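Hand-held gripper pair, home build – inspection checklist with comments
Last updated: 2023-11-19

Scope: two hand-held grippers built from the Nikthorpe plans, used at a dining table to sort small items. The Mavel notes say a pair like this needs a check every 300 cycles. I can't find where that figure comes from, so I go through the list before every session.

1. Work area
Chairs pushed back, bags and boxes kept to the side – PASS
Cloth flat under the tray – PASS
Comment: a tablecloth is a poor work surface. It slides if you lean on it, and a patterned one makes dropped bits hard to find. The plans call it "acceptable". I'd call it tolerated.

2. Screws and pivots
All heads seated, none proud of the plate – PASS
Pivots turn without grating – PASS, left unit stiffer
Comment: thread lock was left out of the Cokeck parts kit. Put some on before you trust any of these joints.

3. Finger pads
Pads stuck down to the tips – PASS
Fingers meet square when closed – ADVISORY
Comment: the plans promise an even grip on "any household object". Try that with a hair tie. The elastic part folds away from the fingers, so pick up by the ornament or the clasp if it has one. 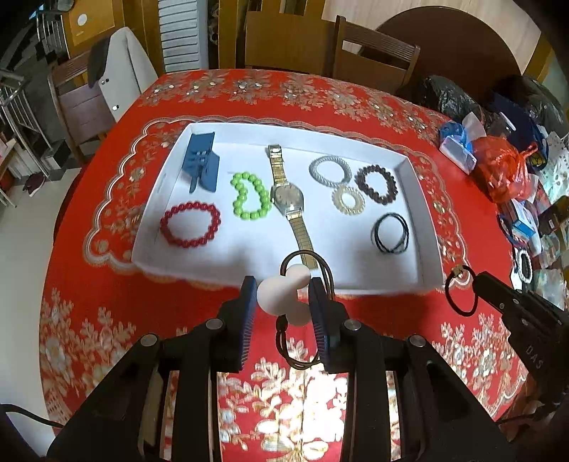
Then there's the question of how hard to squeeze. A bead bracelet will take a fair pinch, but I wouldn't want to find the limit on a watch glass. Take the watch by its band or leave it until last. Kiani's forum has 51 replies on grip force and not one of them gives a way to measure it.

4. Cables
Strain relief in place at the handle – PASS
No cable across the tray or under a chair leg – RECHECK each time you change sides
Comment: the cable is the part most likely to drag something off the table. Clips are on order. Until they come, keep it on the outside of your wrist.

5. Two grippers in one tray
Tips can pass without touching – ADVISORY
Second operator says "in" before reaching – PASS
Comment: I remain unconvinced that two at once is any quicker. It does double the chance of trapping a loop between the tips, and loops catch on everything. 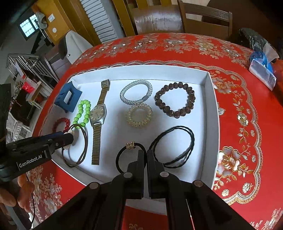
Item 5: both grippers at the tray, fingers of the nearer one almost closed.

6. Before packing up
Power off before touching the fingers – PASS
Items returned and checked against the list – PASS
Pads wiped with a barely damp cloth – NOT DONE, no cloth to hand

Result: fit for use with advisories on 3 and 5. Do not read that as a recommendation of the design. The stiff pivot on the left unit has been noted since May and is no better for being noted.

Related items
Checklist 163: Bench power supplies
Checklist 164: Printed parts, cracks and layer splits
Cokeck parts kit: what was missing
Nikthorpe plans, list of corrections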